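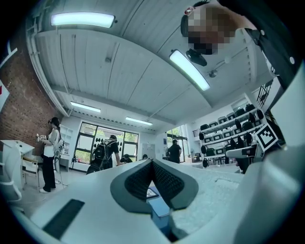

White paneled ceiling, brick wall at left.

Home | What's On | Opinion | Music | Stage | Contact

By Dulce Zepeda
September
Filed under: Opinion, Festivals

Bring back the boring opening night

I have been to 12 opening nights of our town's fall arts festival, and I can tell you what I ate at most of them and who sang at maybe three. That probably says something about me (the cheese straws were very good for a while there!), but I think it says something about opening nights too.

This year the program went up in the library window and the first evening is a "launch experience" at the Ostora. There's a light show, a DJ, a drinks sponsor and a headliner who flies in, does forty minutes and flies out again. Tickets are $27. I know what the hall costs to heat and I'm not calling anybody greedy, but $27 is a family's grocery top-up, and you still have to park.

What we used to get was the community choir, the middle school band and Hubert Domański playing the same Polish dances he played the year before. It ran long. Somebody's music always slid off the stand. And the place was packed, because every kid in that band came with a mom, a grandpa and two bored cousins, and those bored cousins are exactly the people you want wandering back on the second weekend to see a play.

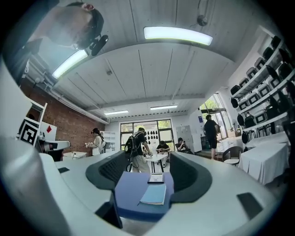
Long light fixture and ceiling beam, with a light blue notebook below.

I said all this to Bent Hedegaard, who books the acts, and he was nice about it. His point is that a big name sells the brochure. Last year's opener brought in 1,148 people over 2 shows, and he's proud of that, and fine, he should be! But I went to the string quartet at the Moon three nights later and had a whole row to put my coat on. Where did all those people go? Home, I guess. They came for the name and they'd seen it.

Genowefa Adamczyk, who taught half this town to sing, thinks I'm being sentimental and that nobody under thirty wants to sit through a choir. She may be right. I'd still like us to try it once: locals first, five bucks on the door, and put the headliner on closing night, when folks have had ten days to get in the mood.

I'll be at the Ostora anyway, of course. I bought my ticket the morning they went on sale and I've already complained about the seat.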